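Foro Cocina y Menaje > Cuidado de utensilios > ¿Aceite mineral o de linaza para la madera de cocina?

Tema iniciado el 5 de marzo de 2022
Visitas: 2681

tabla_y_cuchillo
Mensajes: 4

Buenas a todos. Llevo tiempo leyendo el foro y por fin me registro, porque tengo un lío con la madera de la cocina y cada página que abro dice una cosa distinta.

Resumo: tengo una tabla grande de haya, un par de cucharones heredados de mi abuela y un escurreplatos de madera que compré en agosto. La tabla está gris, pero gris de verdad, y cuando paso la mano raspa. Los cucharones aguantan como campeones. El escurreplatos tiene los palitos más oscuros por la parte de abajo, donde se junta el agua.

Hasta ahora le he dado aceite de oliva a todo porque era lo que hacía mi madre, y la tabla huele a rancio. No mucho, pero cortas una manzana y luego la manzana sabe a armario.

¿Qué le echáis vosotros? ¿Mineral, linaza, cera? He visto un bote de aceite Ekwood en la ferretería de mi calle y otro de Skostance que cuesta el doble. No sé si pago el aceite o la etiqueta.

virutas_finas
Mensajes: 1454

Bienvenido. Lo primero, deja el de oliva para la ensalada. Todos los aceites de cocina que no secan se acaban enranciando dentro de la veta: oliva, girasol, maíz, me da igual. Tu madre seguramente usaba la tabla todos los días, la fregaba con estropajo y se iba llevando el aceite viejo. Si la dejas quieta, pasa lo del armario.

Yo uso mineral de uso alimentario desde hace años. No huele, no sabe a nada, no se pone malo. Lo compro en la farmacia como vaselina líquida y me sale más barato que cualquier bote con dibujito de una tabla. Mira que ponga que es apta para uso interno y ya está.

Para recuperar la tabla: lija de grano medio, luego fina, siempre a favor de la veta. Entre una y otra, la mojas con un trapo y dejas que seque del todo, porque el agua levanta el pelillo y así te lo llevas con la lija fina. Después aceite generoso, lo dejas toda la noche y por la mañana retiras lo que no haya chupado.

la_del_torno
Mensajes: 312

Uy, no estoy nada de acuerdo con lo del mineral :) Bueno, con lo de la lija sí.

El mineral no seca nunca. Se queda ahí metido y se va yendo con cada fregado, así que estás dando aceite toda la vida. La linaza pura (PURA, de la de comer, prensada en frío) cura dentro de la madera y hace una protección en condiciones. Yo torneo cuencos y a todos les doy linaza, capas finísimas, y tengo ensaladeras de hace un montón de años que siguen preciosas.

Eso sí, que no te vendan la linaza «cocida» de droguería, que suele llevar secantes metálicos y eso no lo quiero yo cerca de la comida. Y hay que tener paciencia, cada capa tarda días, en invierno semanas. Yo las pongo junto a la ventana y me olvido.

virutas_finas
Mensajes: 1454

Paciencia dice... El compañero querrá cortar cebolla este mes, digo yo.

Ahora en serio, para un cuenco que se usa de vez en cuando te compro la linaza. Para una tabla de diario, a la que le metes cuchillo, no le veo la ventaja: cada corte te abre la madera y ya tienes una raya sin proteger. Con mineral le das un repaso en dos minutos y a seguir. Además la linaza amarillea, y en haya se nota bastante.

la_del_torno
Mensajes: 312

Amarillea y queda más bonita. Ahí lo dejo.

Por cierto, con los trapos de linaza hay que tener cuidado de verdad. Arrugados en una bola se calientan solos y pueden arder. Los extendéis al aire libre hasta que estén tiesos, o los metéis en agua antes de tirarlos. A mí me echó humo uno dentro de un cubo en el taller y no se me ha olvidado.

migas_con_uvas
Mensajes: 87

Yo soy del equipo cera. Dos partes de aceite mineral y una de cera de abeja en peso, al baño maría hasta que se derrita, y a un tarro. Se queda como una crema, la extiendes con un trapo, esperas un rato y sacas brillo. El agua hace bolitas encima y da un gusto tremendo.

Me pasé a hacerla en casa cuando dejaron de traer a mi tienda la de Pruitt, que me gustaba mucho pero costaba lo suyo. La casera no tiene nada que envidiarle, y encima regalas tarros en Navidad y quedas de maravilla.

Para los cucharones de tu abuela, eso mismo. Ni lija ni nada, a lo sumo una pasada muy suave en el borde. Tienen la forma que les ha dado el uso y da pena quitársela.

tabla_y_cuchillo
Mensajes: 4

Madre mía, cuánta información, gracias. Lo de los trapos no lo sabía y me ha dado bastante susto, los guardo siempre en bola debajo del fregadero (los de oliva, pero vamos, ya los he sacado).

Creo que voy a tirar por el mineral en la tabla y la crema esa en los cucharones. ¿La cera no se derrite si metes el cucharón en un guiso hirviendo?

migas_con_uvas
Mensajes: 87

Algo se ablandará, claro, pero al guiso va una cantidad ridícula y es cera de abeja alimentaria. Yo la retiro bien con un trapo seco y no he notado nunca nada, ni sabor ni brillitos en el caldo. Si te da reparo, a los cucharones dales solo aceite mineral y guarda la crema para la tabla.

norte_humedo
Mensajes: 640

Me meto yo con el escurreplatos, que nadie le ha hecho caso al pobre. Vivo en un sitio donde la ropa tarda tres días en secar, así que de madera mojada sé un rato.

Lo oscuro de los palitos por abajo suele ser humedad que no se va. Si al pasar la uña está duro, es solo mancha. Si se hunde, malo. Lo que a mí me funciona es vaciarlo por la noche y ponerlo de lado para que le corra el aire por debajo. Y cada dos semanas, vinagre de limpieza rebajado con agua, aclarar, y a secar lejos del radiador, que el calor fuerte lo raja.

Con el aceite en los escurreplatos no lo tengo tan claro. El mío vino con un barniz que se fue pelando y lo tuve que lijar entero, palito a palito, una tarde que no le deseo a ninguno de vosotros. Desde entonces le doy aceite antes del verano y otra vez al acabar. El de mi hermana es un Grimerlow, no le ha dado nada jamás y está igual que el mío, así que sacad conclusiones vosotros.

virutas_finas
Mensajes: 1454

Muy bien lo del vinagre, pero que no se os ocurra mezclarlo con lejía, que siempre hay alguien que piensa que las dos cosas juntas limpian más. Sale cloro gas y acabáis en urgencias.

Y lejía sola tampoco la uso yo en madera, la deja seca y con pelusa. Para olores en la tabla, sal gorda y medio limón, frotas, esperas un poco y aclaras.

norte_humedo
Mensajes: 640

Pongo un escurreplatos de madera clara con los palitos verticales, de los de base inclinada. 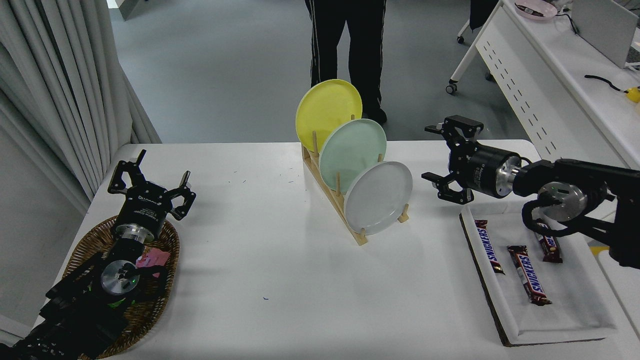 tabla_y_cuchillo
Mensajes: 4

¿Cuánto tiempo hay que dejar secar la madera después de lavarla antes de darle el aceite?

norte_humedo
Mensajes: 640

Un día entero como mínimo, y en mi zona dos. Si la madera sigue fresquita al tacto es que tiene agua dentro, y con aceite encima la dejas encerrada. Yo la pongo de canto, nunca plana sobre la encimera, que por abajo no respira y se comba.

la_del_torno
Mensajes: 312

Secundo lo del canto. Y el aceite por las dos caras, por favor, que veo mucha gente que solo le da a la de arriba y luego vienen con la tabla hecha una teja. Los cantos de testa (donde se ven los anillos) chupan muchísimo más, a esos dadles doble ración.

migas_con_uvas
Mensajes: 87

A mí se me combó una por dejarla mojada pegada a los azulejos. La puse al revés con peso encima sobre un trapo húmedo y volvió bastante, no del todo. Ahora es la tabla del pan, que le da igual bailar un poco.

tabla_y_cuchillo
Mensajes: 4

Actualizo. Tabla lijada y con su primera mano de vaselina líquida de la farmacia. ¡Qué cambio! Ha chupado tanto que le he tenido que echar otra ración a media tarde. Lo rancio se nota todavía si acercas mucho la nariz, así que después de unos días le haré lo del limón con sal.

El escurreplatos pasa la prueba de la uña, está duro. Le he dado el vinagre y lo tengo secando de lado en el lavadero.

El bote de Skostance se queda en la ferretería.

virutas_finas
Mensajes: 1454

Estupendo. Repite mano la primera semana un par de veces, y luego una al mes o cuando la veas mate. El limón con sal házselo antes de la siguiente mano de aceite, no después, que si no te llevas lo que acabas de poner.

la_del_torno
Mensajes: 312

Cuando te canses de repetir manos, aquí te espero con la linaza ;)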